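Call for participants: do gift bags, gift wrap and "gift-ready" packaging do anything?

Posted 14 Jun 2021

Tultia is looking for 300 people to take part in a home study of gift packaging. You will be paid. You will also be asked to keep a diary, which is the dull part, and we would like you to know that before you read any further.

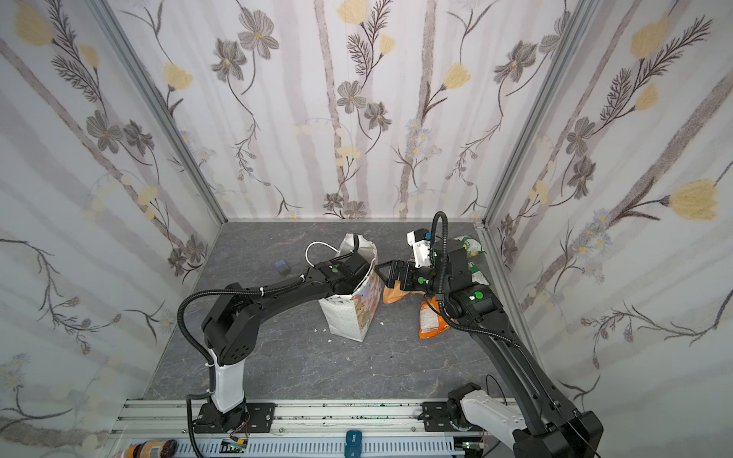
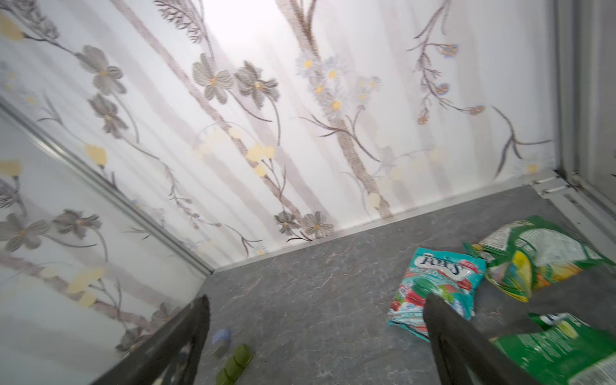 The gift trade likes to say that a present in a nice bag is enjoyed more than the same present without one. We have read a good deal of what is supposed to back this up. Much of it comes from people who sell bags. The rest tends to ask shoppers, while they are standing at a counter holding a bag, whether they like bags. We don't think that tells anybody very much, and we would like to ask the question properly.

Maybe the trade is right. One of the people who planned this study thinks so and has said it at every meeting. The others suspect that most people forget the wrapping before they have finished opening it. You don't have to have an opinion, and if you have a strong one we would still like to hear from you.

What you would do

The study runs for 12 weeks and starts in October. During that time you give presents the way you normally would, to the people you normally would. Before each one, you open a numbered envelope from us. It tells you to use a paper bag, sheet wrap, or nothing at all. You do what it says, even if your aunt will think it odd. Bags and paper come from us and are plain or lightly patterned, with no store names on them.

After each gift you fill in a diary page. It asks what the present was, what it cost, who it was for (a relationship, please, no names), how it was packed, and what became of the packing. The last question is the one we care most about. Bag sellers claim that a bag gets used again and again. We would like to know if it does, or if it goes into a closet with all the other bags that were going to be used again.

The person who got the present fills in a short card and mails it to us. The card does not mention packaging until the back side. Please don't coach them.

There is one visit to our office in Zuston, near the beginning, where we go through the diary and you wrap a few practice items so that we can see how long it takes you. Some people find this embarrassing. We are not judging the corners.

Who can take part

You should be 18 or older, live within reach of Zuston, and expect to give at least four presents during the study. Birthdays, weddings, housewarmings, holidays and thank-you gifts all count. Cash in an envelope does not count, and neither does anything shipped straight from a store to the person receiving it.

We are short of two kinds of people in our earlier work and would be glad to have more of them: people who hate wrapping, and people over 65. Last time we filled up with keen wrappers who owned their own ribbon, and it showed in the results.

You can't take part if you or someone in your household works for a company that makes or sells gift packaging, greeting cards or party goods.

What you get

Payment is $760 for the full study, in three parts: one after the office visit, one at the halfway point and one when your last diary page is in. If you quit early you keep whatever you have been paid up to then. Parking at the office is covered. You buy the presents yourself, and we won't pay you back for them, so please don't buy extra ones on our account.

Left-over bags and paper are yours. We don't want them back.

Who is paying for this

You ought to ask this about any study, so we will answer it first. Half the money comes from Heiskanen, which makes paper, and half from Tultia's own funds. Heiskanen would probably be pleased if bags did well. It has agreed in writing that it won't see the results before anyone else does and can't stop us from publishing them. You can read the agreement at the office visit or ask us to send you a copy. If it makes you uneasy, that seems fair to us, and you are free to stay out.

Our last study in this area was a mail survey with 2,255 replies. It found that people say they save gift bags. We no longer put much weight on it. People also say they floss.

Your information

The diaries are handled by Vosis, a records firm that types up the pages and removes anything that could point to you. We keep your name and address apart from your answers and delete them once the final payment has gone through. Nobody will call you afterward to sell you anything.

How to apply

Write to Tultia's study office in Zuston or fill in the form on our participants page. Give us your age, the town you live in, how many presents you expect to give, and a sentence or two on how you usually pack them. "Badly" is a perfectly good answer. We will reply to everyone, including those we can't take.

If more people apply than we have room for, places will be drawn by lot within each age group. Applying early makes no difference to your chances. Couples may both apply, but only one person per household can be picked.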